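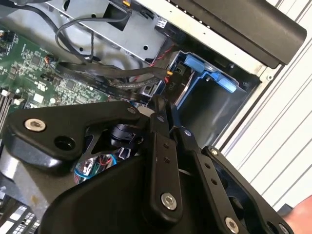
Side panel off, blue drive caddy over on the right.

We use cookies to keep you signed in to Lurnmont Help. By staying on the site you accept them.

Can I add a second drive to this old tower?
Asked 06/06/2018

Hi all! I picked up a used desktop to hold the family photos (3,379 of them so far, and my sister keeps sending more). There's a blue caddy in one bay and what looks like an empty bay right by it. Can I just slide another drive in? And do all those black cables need to be moved first? I'm a bit nervous about pulling on anything. 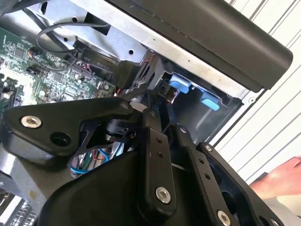
Closer to the board, with the thin colored wires.

Answer 1
Welcome! Yes, you very likely can, and it's a nice first job. Shut down, unplug it from the wall, and touch bare metal on the case before you reach in. Then look for a spare data socket on the board and a spare power plug. Leave the thin colored wires alone if you can, but if one does pop off, don't panic, just take a picture before you put it back. I'd also copy the photos somewhere else first, please!

Answer 2
should be fine, I did mine in 34 minutes

Answer 3
Agree with the first answer. Check whether the empty bay needs its own caddy, too. Mine did, and I waited 8 days for one from Losetard. Move the cables gently to one side and hold them by the plug when you unhook them.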